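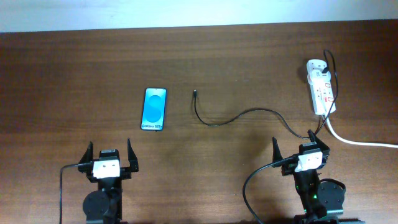
*Phone, cable and power strip on the table.*

**Charging cable too loopy for a desk?**

My cable wanders across the table like it's on holiday. The white power strip lives at the far right and the phone at the left. Can I tidy this without drilling?

— Triin Bite

**Devendra Joshi**
Move the strip closer. Then coil the slack and hold it with a velcro tie — not tight, or you'll kink it. Mine's lasted 14 months, a personal best.

**Shagufta Naqvi**
Get a shorter cable?

**Arūnas Tamošiūnaitė**
Stick-on clips along the back edge. Test the glue underneath first, it can mark the varnish.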